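Home & Property Help > Renting, Buying and Selling > Earnest Money and Closing

Print this page | E-mail this to a friend

Seller won't release our earnest money after the inspection. What now?

Posted 2026-04-10

My husband and I put in an offer on a little ranch house out in Skondley this winter, and we were so excited that I had paint chips taped to the fridge before we even signed. We put down $2,557 in earnest money, held by the listing broker, Tannous Realty. The inspection turned up a cracked sewer line and we backed out in writing, inside the window, or so we believed. That was in December. The seller says our notice came a day late and won't sign the release, and the broker says they can't move a dime until both sides sign. I have called so many times that the front desk knows my voice! Is there anything we can do short of hiring a lawyer? It isn't a fortune, but it's our fortune, if you see what I mean.
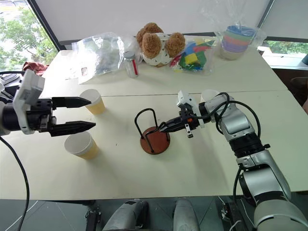
Ajith Nair: First of all, I'm sorry, that is a miserable way to spend a winter. Get out your contract and find two things – how the inspection days are counted, and how notice has to be delivered. Some contracts start counting the day after everyone has signed, some count business days only, and some say an e-mail counts from the minute it is sent. Our buyer's agent had the count wrong on our place and so did the seller, and we only found out by sitting at the kitchen table with the thing and a calendar. If your e-mail went out in time by the contract's own rules, write to the broker and the seller together, quote the paragraph, attach the e-mail with its time showing, and ask for a signed release by a certain date.
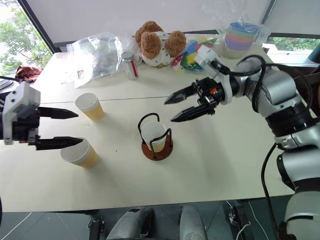 Three cups on the table.

Afaf Chamoun: Everything Ajith said, and look for a mediation clause too. Ours had one tucked in near the back and I had read right past it twice. You may have to offer mediation before you can go to small claims, and if you skip it you can lose the right to ask for your costs. We paid $300 for our half of a session and came away with $1,337 of our deposit, which stung, but by then I was so tired of the whole business that I was glad to sign. 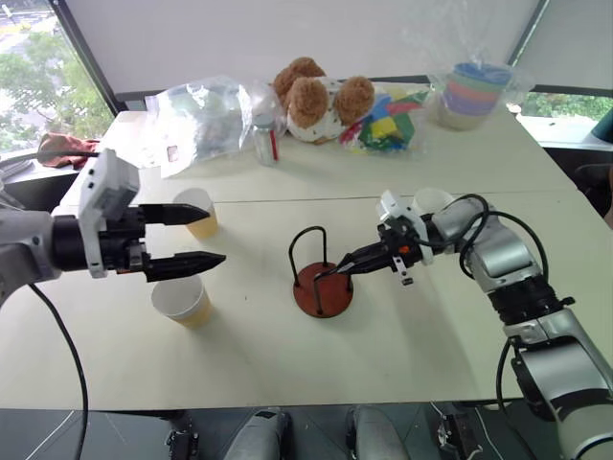 Do ask the broker, in writing, what their own rules are for a disputed deposit. In some states they can hand the money over to the court and let a judge sort it out, and in others they have to send both of you a letter and wait a set time, 60 days or whatever it may be. Your state real estate commission should be able to tell you over the phone. And please keep a copy of every single thing you send.

Stendis: just sue, worked for my cousin

Was this answer helpful? Yes | No

Contact us | Copyright Tasavska Home Help | Back to top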